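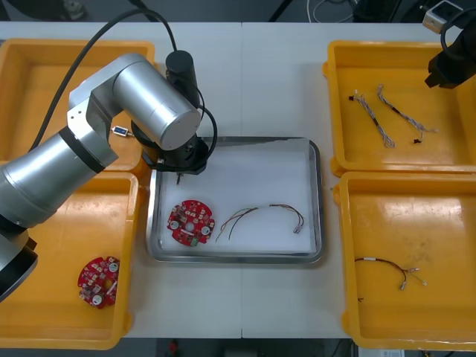 Why don't they just use one fat wire, Fidelina Mamani wanted to know, instead of a whole bunch of skinny ones that get in a knot?

Good question. Quick answer first, long one after.

One wire does one job. Say you have a toy with a light, a buzzer and a motor. If they all shared the same single fat wire, you'd switch on the light and get the buzzer too. And the motor. Every time. So each part gets its own path, and the paths get bundled up so they don't flop around. Bundle of wires with plugs on it = a WIRE HARNESS. Like the harness on a dog, sort of. Holds things where they should be.

OK, on to the long answer.

What's a wire anyway?

Metal on the inside, usually copper. Soft plastic on the outside. Electricity moves easily through the copper and very badly through the plastic, so it stays where you want it. If two bare wires touch by mistake the electricity can take a shortcut. People call it a "short circuit" and it can ruin the part, or make things hot. So leave the plastic on!

Why the colors?

Red, brown, gray, blue, white with blue stripes. Electricity does not care at all. The colors are for people. Imagine a bundle where every wire is white and you have to find the same one at the other end. Ojārs Koppel from the Stinidside repair club tried it once with a model train and it took him until bedtime.

Red often means power. Often! Different makers have different rules, so grown-ups check the drawing before they plug anything in.

Stripes are a clever trick. You run out of good colors pretty fast, so you take white and add a blue stripe and now you've got a new "color." A plain blue wire and a white wire with blue stripes make a nice pair because you can see they go together.

Why are some wires twisted?

Two reasons.

First one is easy. Twisted wires stay together. Pull on one and its buddy comes along.

Second one is sneakier. Wires can pick up electrical "noise" from motors and other wires near by. You can't hear it with your ears but it can muddle up a message. When two wires are twisted around each other, they take turns being closer to the noise. Both get nearly the same amount, and the thing at the end of the wire can cancel most of it out. Phone cables do this. Computer network cables too.

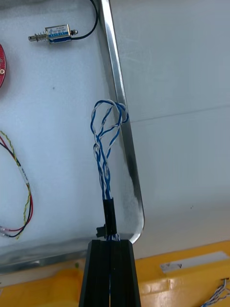

Blue wires twisted with blue-and-white ones. The short black sleeve is heat-shrink.

Heat-shrink? What?

Plastic tube that gets smaller when you warm it up. You slide it over the wires while it's still baggy, then a grown-up heats it, and it squeezes down snug. Like a sock that shrank in the dryer, except you wanted it to. Past the end of the sleeve the wires can spread out and go wherever they need to.

And the small metal thing with the spring? Up near the top, blue label.

It's a SOLENOID. Say SO-luh-noyd. One of the best parts ever. Inside there is a coil, just a long long wire wound around and around. Put electricity through a coil and it turns into a magnet. Take the electricity away, magnet's gone. There's a metal rod that can slide in the middle, called the plunger. Magnet on, the plunger gets yanked. Magnet off, the spring puts it back where it was.

Yank, spring back. Yank, spring back. Click click click.

Where would you find one? Some door locks. Some pinball machines. Vending machines. The valve that lets water into a washing machine has one as well.

How much wire goes in a coil? Depends on the coil. The big practice coil at the Gukwood science room used up about 1,358 feet, and the kids who wound it had very tired arms.

Round boards

The red discs are circuit boards. A circuit board does the same job as wires, only flat. Very thin lines of metal run along the board and carry electricity from one little part to the next. Most boards you see are green. Red ones work just the same, it's only the color of the coating on top. And they don't have to be rectangles! If a board has to fit inside something round, make it round. A hole in the middle can leave room for a screw, or a shaft, or some light to shine through.

Little plugs on a board are called connectors. The end of a harness clicks in there. Most are shaped so they only fit one way, so if it wont go in, don't push harder. Turn it around and look.

Sorting

Boards in one bin. Wires in another. Sounds boring, isn't. Loose wire loops love to hook on to things, and if a board gets dragged along by a loop it can get scratched or a tiny part can pop off. So use open bins with low sides, and lay the harness in, don't drop it. The yellow bins are easy to spot on a white table.

Try it (no electricity needed!!)

You need 2 pieces of yarn in different colors, as long as your arm. Plus tape.

Tape one end of both to a table.
Hold the other ends together and twist, same direction, till it feels tight.
Tape that end down to.
Now shake a finger at the middle. See how they move as a team?

Next do it with the yarn untwisted. Floppy. Each one goes its own way.

Then make a harness. Add more yarn, twist it in pairs, put a bit of tape around the middle for the sleeve, and let the ends fan out. Stick a paper flag on every end and write what it's for. LIGHT. BUZZER. MOTOR. Whatever your machine needs.

Please don't cut up real wires or open anything that plugs into the wall. Ask a grown-up for an old broken toy with the batteries OUT and see how many colors are inside.

Words to know

Harness: a bundle of wires with plugs
Connector: the plug, or the part the plug goes into
Coil: wire wound around and around
Plunger: the sliding rod in a solenoid
Heat-shrink: tube that gets tight when it's warmed

Next up in June: switches.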